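Swap shelf, floor day and the rest of the June news
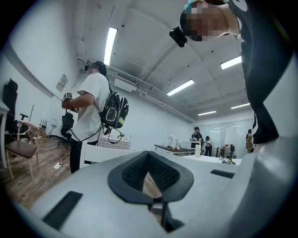 OK quick one this month, I'm typing between two other things and the next one won't be out till after the summer break, so read to the end please. Dates are at the bottom. Well, most of them.

First, the swap shelf. It's back. Moved from the hallway to the room behind the kitchen, left as you go in. Same rules as before — bring a thing, take a thing, no need for it to be an even trade. Books, jars, kids' clothes in a labeled bag, kitchen stuff that works. No mattresses. No paint. No VHS tapes, we still have two crates from April and they are not moving.

If you drop off something with a plug, tape a note to it saying what it is and whether it runs. "Works" is fine. "Works if you hold the cord" is also fine, somebody fixed one of those in April and was thrilled.

Floor day. We sanded half the big room in the spring and ran out of weekend. The other half still needs doing and then the whole lot needs two coats of oil. Rissanen Hardware is lending us the drum sander again, free, as long as we buy the paper from them. Need people for edges mostly, that's hand work, knees, bring pads if you have them. Also need somebody with a truck to get the sander there and back. It's heavy. Last time three of us got it up the steps and I would not like to repeat that.

No socks on the oil!! It takes a full day to dry. So the big room is shut the day after, and yoga moves upstairs. The mats are already up there.

Money. The spring raffle and the soup lunches brought in $2000, which is better than last year by quite a bit. $500 of that went straight to the boiler service, which we knew was coming. The rest sits in the account until we hear back on the windows. Two quotes so far, one from Clalero Glass and one from a guy out past Orkeck who hasn't put his in writing yet, so it doesn't count yet. If you know a glazier who returns calls, email me.

And the question I get every week: no, membership is not going up. Still $90 for the year for a household. If that's a stretch, talk to Clive Greenwood, he sorts it out quietly and doesn't ask for paperwork.

Library corner. The Orkeck branch is closing for two weeks while they redo the roof, and they've asked if we'd take returns. Said yes. There will be a gray bin by the front door. Put the books IN the bin, not on it, it leaks under that gutter. Holds you have to pick up at the main branch, can't help you there.

Garden beds. Five are taken, one is free, it's the shady one by the fence. Good for lettuce and mint and not much else. Mint in a pot please. We spent a whole afternoon digging it out of bed three and it's comming back already. The hose has a new nozzle. The old nozzle was in the compost, no idea. Water before nine or after six, the middle of the day is a waste.

Also the tomatoes someone left on the steps with no name on, they are in bed two now and doing well. Thank you whoever you are.

Hositel. Some of you have asked about the notices on the lamp posts. It's the new hostel on the corner, where the shoe repair used to be. They're having an open evening for neighbors, walk in, snacks, they'll answer questions about noise and parking. I went to the first one and it was pretty reasonable. Quiet hours are posted on the door. Deliveries in the morning only, they say. Go and ask if it worries you, better than stewing over it on the message board.

Lost and found, current contents: one child's rain boot (left), reading glasses in a green case, a casserole lid, a set of keys with a bottle opener on it, a very nice scarf. Scarf goes on the swap shelf at the end of the month if it's not claimed. Keys I'll hang on to.

Kitchen. Please label your stuff in the fridge. Name and date. I threw out a tub of something on Monday and I have a feeling it was somebodys sourdough starter. Sorry. If it was yours, I know two people who'll give you some of theirs.

Dates — the sign-up sheet for floor day goes up on the board 15 Jun 2022 and I'd like it full in a week. Film night is the Friday after, doors at seven, bring a cushion, the chairs are what they are. Soup lunches are off till fall.

Back with the windows news when there is any. Email's the same as always, phone is better if it's about the truck.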